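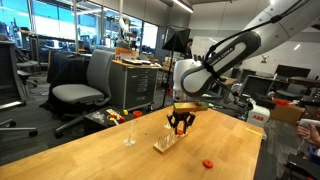

## Writing to people held abroad: your questions

**Who can join the letter project?**
Anyone over 18! We have 124 regular writers in Simton and the towns nearby, and we'd love more. You don't need a second language or any legal background.

**Who gets the letters?**
People detained in a foreign country whose families have asked us for mail. Right now that's 46 people. Naima Slaoui talks with each family first, so every name on our list is there with their blessing.

**What should I write about?**
Your garden, your dog, a soup that went wrong — ordinary life is wonderful to read! Please leave out the criminal case, politics and anything about the guards. Prison staff will usually read your letter before it's handed over.

**Can you get consular visits arranged?**
No, that's between the embassy and the host government. Families can ask Heather MacBrayne which office to call, and she's terrific at finding the right desk.

**Will I get a reply?**
Maybe. Some prisons limit outgoing mail, and a few allow none. We did receive 26 replies in July, and we were thrilled with every one of them!

**Can I send books or money?**
Please don't put either in the envelope, as the whole letter may be refused. Ask Archie Menzies about book parcels — the rules are different in each country.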